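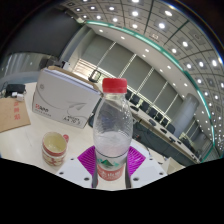 The gripper closed on a water bottle, with the ribbed pad behind it.

Idrisa Tanui keeps the spare parts in a tea tin. Inside are screws, two strips of ribbed pad and a small brush with the bristles cut short. "The brush is the most important tool I have," he says. "If you lose it, I will be angry for one day."

Tanui looks after the hand-held grippers at Talukder, and I came to ask him how he does it, because our own unit at Skinach has started to slip and we did not find much written on the subject. We spoke in November, for the length of a morning, and most of what follows is from my notes.

His day begins with the fingers. Before anyone records with the tool he closes it slowly with nothing between the fingers and looks at the line where they meet. If he sees light at one end only, a jaw plate has moved. He then loosens the screws on that plate, closes the gripper by hand, holds it closed, and tightens the screws a little at a time, going from one to the other.

"People tighten the first screw fully and then the second," Tanui says. "The plate turns when you do this. It is very little, you will not see it. But the bottle will see it."

The bottle is his test object. He prefers a plastic one with a screw cap and ridges in the body, because the ridges give different contact at each height. He takes it low, near the label, lifts it a hand's width above the table and waits. A good grip holds the bottle upright. When it leans, he looks first at the fingers and after that at the pad.

I asked why he does not use a metal block, which would be the same every time. He had tried it. "With the block everything was always perfect," he says. "Then somebody picked up a paper cup and we had a crushed cup. The block is too kind to the gripper."

The pad took more of our time than I expected. Its fine grooves collect dust, and also paper fiber when the work is near printer paper. He brushes along the grooves, never across, and wipes with a damp cloth. Alcohol he stopped using after one pad became hard at the corners. A pad from Varkine lasted him 200 hours of recording, and he changes it then even if it still looks good.

The camera gets its own check. Tanui wants to see both fingers at the same height in the view, and he compares with a saved picture from the day the tool was assembled. If the view has shifted, he corrects the mount and does not try to repair it later in software. Last year he lost 19 recordings to a mount that was loose, and he still speaks about this with some pain.

Does he write everything down? He showed me a notebook with the heading Grudivari, the name of the first tool they built. Each line has the hour, the part, and what he did to it. Many lines say only "brushed."

"I would like it to be more interesting," he says. "But a line that says brushed is a good line."

At our next visit he will show how he replaces the finger springs, a job he does at 9 in the morning when the room is still quiet.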